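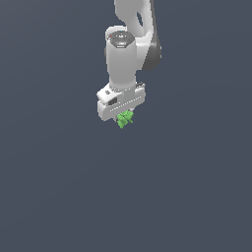 Blue-gray, with a very small amount of green.

1/ Spent the month of March picking a color for a hallway. A thread, for anyone who still believes paint is the easy part of owning a house on Ouellet Street.

2/ The hallway was beige when we moved in. Call it landlord beige, the color of a manila folder that has been through a divorce. I said I'd paint over it "this weekend." That was three landlords' worth of beige ago in spirit and two years ago in fact.

3/ The plan was blue-gray. I thought blue-gray was a color. The paint counter at Bromen has a whole wall that begs to differ, and every chip on it has a name like a boat owned by a dentist.

4/ I brought home 19 chips. Taped them up next to the thermostat. By breakfast they were all blue. By lunch they were all gray. After dinner, with the overhead light on, a good half of them were purple and my wife asked if we were opening a vape store.

5/ Sample pots next. A sample pot costs just enough that you don't feel it until you have a shelf of them. The tint machine was down both times I went, so I stood next to a man buying one single hinge and we discussed gutters.

6/ Some vocabulary I picked up. "Undertone" means the color it's going to be. "Warm gray" is beige. "Cool gray" is blue. "Complex" means they've had returns.

7/ The finalists were Zasta, which looked like a nice wool coat, and Brasis, which looked like the same coat after you've sat in it. I preferred Zasta. Everyone who came to the house preferred Brasis, including the guy reading the water meter, who was not asked.

8/ Went with Brasis. Eggshell finish. If you want to start a fight in a family of adults, ask at dinner whether a hallway should be eggshell or satin and then go get the potatoes.

9/ The can says it covers up to 80 square feet per quart. I'd like to meet the wall they tested that on. Mine drank the first quart before I got to the bathroom door.

10/ Prep, since people are asking: wash the walls, fill the nail holes, sand, wipe off the dust, tape the trim. I did the first one, most of the second, and thought hard about sanding.

11/ You will find things. Under the switch plate there was a strip of mint green, and under the mint green there was wallpaper with ducks. I'm leaving the switch plate slightly loose so I can visit the ducks.

12/ First coat went on looking like wet cement. I panicked and texted a picture to my sister, who wrote back "bold." She used that word about my haircut in high school. I didn't sleep great.

13/ Second coat, 6 a.m., podcast on, door propped open with a can of beans. Much better. It dried into a proper blue-gray, the one I'd been describing to people with my hands.

14/ Total cost, counting the pots, the good brush, the bad brush I bought first, and a drop cloth the cat has now claimed: a little over 100 dollars. The hallway is the length of a parked minivan.

15/ Now the ceiling looks yellow. It was white before. I've checked old pictures and it was definitely white before.

16/ Anyway, does anybody have opinions on ceiling white? I have nine chips in the car.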